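Home Forums Hobby & Home Events & Meetups Members Log in

Search this forum... Go Advanced search

Thread: Pritchard open house — who went, and what did you think?

tallowbrook
Well, I promised I'd start a thread when I got home and had my shoes off, so I'm keeping my word. We drove over to Wesdale for the Pritchard open house, my sister and I plus her two kids, and I have to say it was a much nicer day out than I had any right to expect from a building next to a tire warehouse! Parking was easy, the coffee was free, and the folks showing us around seemed really happy to have company. They'd set it up so you moved through in groups, and at each stop you got a short talk and then a chance to ask whatever you liked.

The first stop was the big arm from the Wemthorpe line, stacking trays. Impressive, loud, a bit like watching a very serious person play checkers. The kids gave it two minutes. What held them was the household sorting part at the end, with the hand-held grippers, where they let you squeeze the thing yourself and feel how the fingers close. My nephew picked up a tennis ball, then a glove, then tried for his sister's ponytail and was asked to stop.

Anyway, who else was there? I'd love to hear what the afternoon groups saw, we had to leave before the talk.

marlpit_40
We were in the afternoon lot, probably came in as you were pulling out. I enjoyed it, but I'll be the one who says it: the Wemthorpe arm was doing the same tray over and over. I asked if it could manage a tray set down crooked and got a long, friendly answer that I'd call a no. I ran a packing line for a good many years and a crooked tray is every third tray.

The sorting corner I had more time for. At least there they let it go wrong in front of us.

Quenby
Oh, I'm sorry I missed it! I had the date circled and then the furnace man could only come that morning, and you don't say no to the furnace man at this time of year. Was there anything for people like me who can't stand for long? I went to something like this years ago and there wasn't a chair in the place.

tallowbrook
Quenby, yes, there were folding chairs at every stop and a proper bench by the coffee. I sat down at three of the stops and felt no shame. They also had a lady going around offering to bring the smaller things over to anyone sitting, which I thought was lovely.

ferrous_wheel
Went with my dad. He's 112 percent convinced all of this is going to end badly, and he still stayed longer at the Rullberg table than anyone else in our group, asking about gear ratios. I'd give the day high marks. The talk was good too, tallowbrook, you missed a decent one. The speaker said they had logged 1753 grasps for one of the sorting exercises, and that 915 of those were on soft things. She said hard, square objects stopped being interesting to them a long time ago and that cloth, plush and bags still eat up their days.

marlpit_40
I was at that talk and I thought the numbers were thin. A count of grasps doesn't tell you how many held. Somebody near the front asked and she moved along to the next slide.

ferrous_wheel
She came back to it at the end, during the questions. You may have gone for coffee by then! She said they hadn't finished working that part out and she'd sooner not quote a figure than quote a bad one. I thought that was fair enough.

marlpit_40
I had gone for coffee. All right, I'll give her that one. It was good coffee.

dovecote_lane
Hello all, I've been reading along and my heart's in this one, so forgive the length. I taught kindergarten for most of my working life, and cleanup time was the part of the day where I learned the most about hands. A four-year-old faced with a full toy bin will nearly always dive for whatever is on top and pull, and if something else comes up with it, well, up it all comes, and you have blocks across the rug. It takes them the better part of a year to learn to go in slowly and let the other hand hold things back. So I stood at that sorting corner a long while, and I asked more questions than was probably polite.

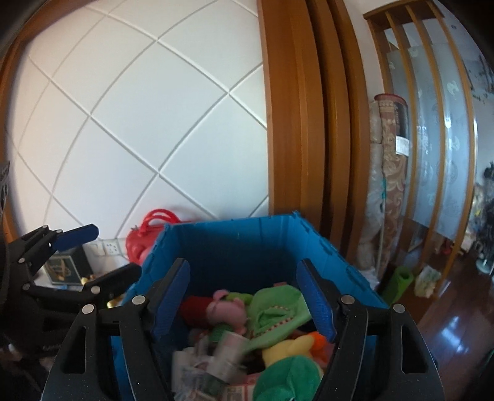

My old classroom had a bin for every table, and I used to tell new aides that the hard part of any bin is the mixing. Nobody's child ever struggled with a bin of nothing but blocks. It's when the kinds of things are all in together that little fingers get confused, and I think it's the same trouble for a gripper. Look at what's packed into that blue one: a pink plush pig, a yellow plush toy and a couple of green ones, and then over to the side crumpled paper, plastic packaging and a can with a label on it. You'd want a gentle, wide squeeze for the pig and quite another sort of hold for a can, and paper hardly gives you anything to hold at all. I had a boy once who solved it by tipping the bin upside down, and I told the young man at the table that he should keep that in his back pocket.

marlpit_40
That's a better account of it than the talk gave. My only quarrel is that I'd start from the can. Get the stiff things out first and you can see what the soft things are doing. We always pulled the rigid stock off the line before anything bagged.

dovecote_lane
See, I'd have gone for the pig! It's near the top, it's a good size, and a child would want it. But I take your point about the soft things shifting once you move them.

ferrous_wheel
Dad says the can too. Dad also says the pads are what matters, the blue rubber ones with the texture on them, and that he'd want to know how they do after a few months of dust and cookie crumbs. I told him to write and ask. He's on his second draft.

Quenby
I feel as though I've been there after all, thank you, everyone. Pig first for me. Does anybody know if they're doing another?

tallowbrook
The sheet I brought home says April, with the date to follow, and that groups will be held to 40 people this time so it's worth putting your name down early. I'm happy to drive if you'd like a lift, Quenby, there's room in the back once the kids' boots are out of it. And bring a cushion — the bench is a proper bench but it's a hard one.

marlpit_40
I'll go again. I'm bringing my own tray and I'm setting it down crooked.

Last post in this thread: 2022-11-30

Contact the moderators | Forum rules | Posts remain the property of their authors | Back to top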